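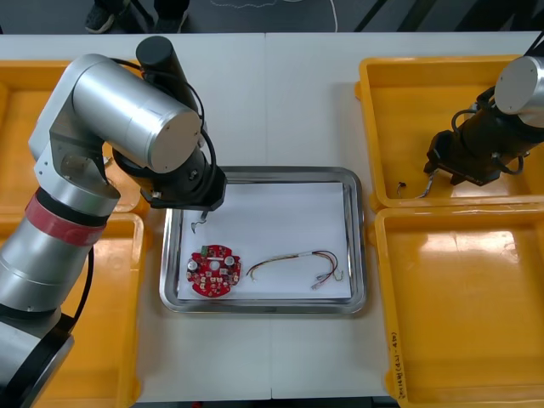
The sorting table at Tostia, two arms and four yellow bins

10 Jan 2024

Back late, feet killing me, writing this before I forget it all. Open day at Tostia in Garkville. 22 of us on the list, coffee already gone when I got there. Badge said Clustero in huge letters and my name tiny underneath. Fine.

Sointu Kauppinen took our group round. Talks fast, knows her stuff. First the stores (skipped most of it, sorry), then the table I came for. Two arms taking parts to bins - boards, wire harnesses, little clips and connectors. Steel tray in the middle with white paper in it. Red boards with a round hole, same sort of thing we strip by hand at our place. I got a spot near the front and stayed there, let the others push.
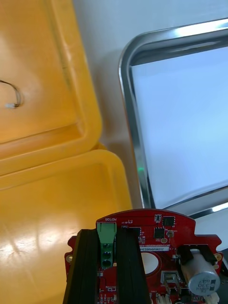 What I wanted to know was how hard the fingers squeeze. Sointu said they set it low and go up untill it stops slipping, and that the wires are worse than the boards anyway. Believe that. A harness never lies the same way twice. Asked about the thin leads and she made a face. Yannick Lefèvre asked about price, of course, got a very polite non-answer.

Also asked how many boards they've put through. 2,274 since May, she said, and she had it off the top of her head so I guess she gets asked a lot. Bins are plain plastic with marker writing on them. Liked that. We spent 3 meetings on labels.

Slower than I expected. Didn't mind, you could follow it. The guy next to me got bored after 5 minutes and went looking for the sandwichs.
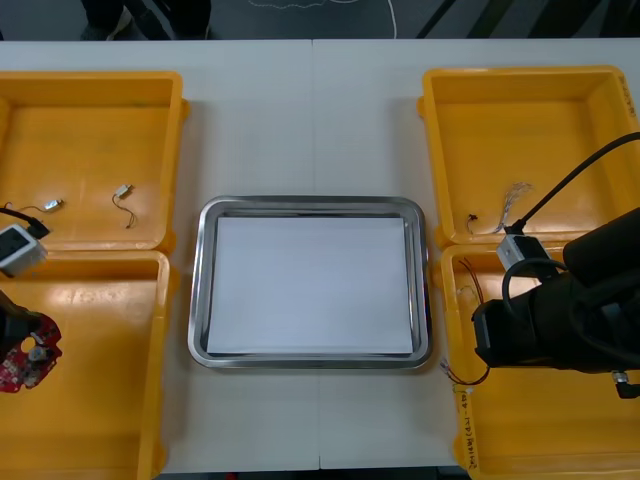

To do
- email Sointu, ask about finger pads and what they do with tangled harnesses
- tell Janjua we want a look at the stores layout too, my notes are useless
- try paper in our own trays, costs nothing
- mileage form!!
- get Yannick's slides off him - he owes me those from last time

Bed.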